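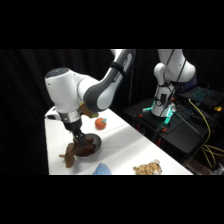 Posted by Alasdair Semple | Cell inspections | 07/04/2024

TABLETOP ARM CELL - PRE-SESSION CHECKLIST, WITH COMMENTS
Site: Kudunik, Rennie bay
Form 1101, third revision
Result: Pass with three actions

How to read this form. OK means I looked at it and was satisfied. ACTION means it needs fixing by the date beside it. NOTE means I had an opinion and there was a box to put it in. The previous revision had no comments column, and people wrote in the margins anyway, so now there is one.

SECTION A - BEFORE POWER

A1. Risk assessment on the wall, current, and for this layout.
ACTION. It is on the wall and it is current. The layout in it has one arm. Redraw to show both, with the reach of each marked in a different colour. Due end of April.

A2. Cart castors locked, cart tugged by hand to prove it.
OK. Tug it properly. A gentle nudge with one finger is a greeting. The cart is carrying an arm, and the arm will test the castors harder than you did.

A3. Arm mounting bolts checked against witness marks.
OK, both bases. If the paint line is broken, stop and get it torqued. Do not repaint the line. We have had that conversation.

A4. Table stable, covering flat enough for the task.
NOTE. A white cloth is good for seeing things against and poor at staying where you put it. A few wrinkles are fine. A fold that a fingertip can hook is not, and neither is a hem hanging where a passing hip can take the whole lot with it. Clip the underside at each corner.

A5. Curtains clear of the full reach of both arms.
OK. Measured with the arm stretched out in manual mode, which is the only measurement I will accept. "Looks miles away" was the entry last time.

SECTION B - CABLES

B1. Cables on the arm secured, with slack at every joint.
OK. Run each joint slowly to both ends of its travel and watch the cable, not the gripper. Everybody watches the gripper. Straps should be snug enough to hold and loose enough that the cable can still slide a little.

B2. Cables off the floor or covered.
ACTION. Yellow cables looping off the edge of the cart and down toward the floor are at least a cheerful colour, so you will know what you tripped on. Tie them back to the cart leg and leave a service loop up high. Due before next session.

B3. Laptop secured.
NOTE. A laptop sitting open on the same cart as an arm is common practice and I have stopped sighing about it. It still wants a non-slip mat and a spot outside that arm's reach. If you have to lean past the arm to type, the laptop is in the wrong spot. No drinks on the cart. The keyboard lights up very nicely and I would like it to continue.

SECTION C - STOPS AND LIMITS

C1. Emergency stop within reach of the operator's chair, nothing in front of it.
OK.

C2. Emergency stop tested for each arm, separately, at the start of the day.
OK. Press it while the arm is moving at low speed. Pressing it while the arm is parked proves that a parked arm stays parked.

C3. Speed limit set and locked for shared work.
OK. Set at 40 per cent with the passcode on. The passcode is no longer on a sticky note, for which thank you.

C4. Downward force limit set before any task that reaches into a dish or bowl.
OK. Worth its own line. A gripper going down into a shallow bowl has very little room between "holding the toy" and "pushing the bowl through the table". Teach the lowest point by hand, in manual, with the bowl in place. If someone swaps the bowl for a deeper or shallower one, teach it again.

C5. Indicator lights on the base understood by everyone in the bay.
NOTE. I asked what the colours meant and got several confident answers. Print the page from the manual and tape it up beside A1.

SECTION D - OBJECTS ON THE TABLE

D1. Objects suit the gripper and the force setting.
OK. Plush toys and cloth are forgiving, and I encourage them. Nobody has ever filled in an incident form over a stuffed animal, though Tristel once came close.

D2. Soft objects checked for loose threads, eyes, buttons and stuffing.
OK. Loose thread winds itself into finger joints and then you are there with tweezers until supper.

D3. Objects not in use kept back from the table edge.
ACTION. The front edge collects things. Anything that goes over the side will be grabbed at by somebody, out of pure reflex, with the arm live. Move spare items to a tray behind the operator. Due before next session.

D4. Resetting objects by hand.
NOTE. Pause the arm, see that it has paused, then reach in. This applies to the small orange pumpkin as much as to anything else. It takes a moment and you will do it 176 times in a long session, and it is the last dozen I worry about. Swap operators before you get there.

SECTION E - PAPERWORK

E1. Log book filled in at the end of each session.
OK, mostly. "Fine" is not an entry. Neither is a drawing of a pumpkin, good as it was.

E2. Last service dates on both arms.
OK. Rurano has the certificates and sent copies the same day.

Sign-off: A. Semple. Copy to the bay folder, copy to Rurano. Re-inspection when the three actions are closed, or sooner if anybody moves the cart.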